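# Right gripper drops out mid-task, arm keeps moving. Cable or firmware?

Hi all! First real fault on our two-arm setup and I'm weirdly excited to dig into it, but I also want to stop it from breaking more dishes.

We run table setting and clearing on the Alimitz controller: plates, bowls, spoon, chopsticks. It's been great for weeks. Since Thursday the right gripper goes silent when the arm stretches out low toward the table. The arm itself doesn't care. It finishes the path with a gripper that no longer answers, and last time it carried a bowl right off the plate and onto the floor. Log says:

`ERR 383 tool comm timeout`

Left side never does it. Power cycling clears it, then it's back after 8 runs or so of the same reach. I already swapped the power supply (no change) and went back one firmware version (no change, but the menus got uglier).

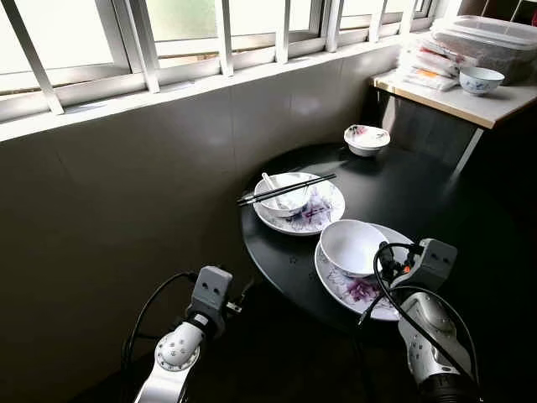 Sihan Song wrote back within the hour: check the tool cable before you touch firmware again! A timeout that only shows up at full reach is nearly always a wire being pulled. Jog the arm to the bad pose at the slowest speed, hit the e-stop, then wiggle the cable by hand right where it enters the gripper and watch the comm light. If it blinks you've found it. Ours had 2 broken strands inside a jacket that looked perfect, I love that kind of bug once it's over.

Also leave more slack at the wrist and tie the cable down further back, so the bend isn't at the plug.

**Answer 2**

had this on a Ding gripper, reseated the plug, fine ever since. try that

**Answer 3 – Radoslava Vondráček**

The cable is likely, but please fix the other half too. An arm that keeps driving after losing its tool is a safety problem! In Alimitz look under Tool > Fault response. It ships set to "Warn". Change it to "Protective stop", then test it with nothing in the gripper: pull the tool plug in software (Tool > Disconnect) during a slow move and make sure both arms halt. Mine only stopped the right one until I ticked "Link arms" – easy to miss.

Keep hands out of reach until that test passes 2 times in a row.

**Update from asker:** comm light blinks like crazy when I bend the cable at the plug!! New one ordered. Fault response was on Warn, yes. Changed it, haven't run the disconnect test yet.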